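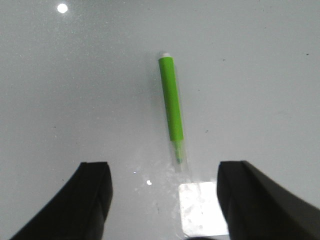

*Slide 4 - wrist camera, green marker between the fingers*

- Say first: this is the view I check every morning before the cell runs. Both black fingers must be visible, left and right, with tips at the same height.
- Point at the round glare, upper left. The vision program can take it for an object, so we mask it. Osamu Uchida wrote the mask.
- Small specks on the table: I wipe the table and also the lens, then look again. If a speck stays in the same place, it is probably on the lens.
- Finger pads: we change them after 2000 grips. In Chiba they change at 800, their parts are rougher. (Pause, Setsuko may want to add something.)
- After the change, run the centring test again and write the result in the log.
- Next slide: cable at the wrist.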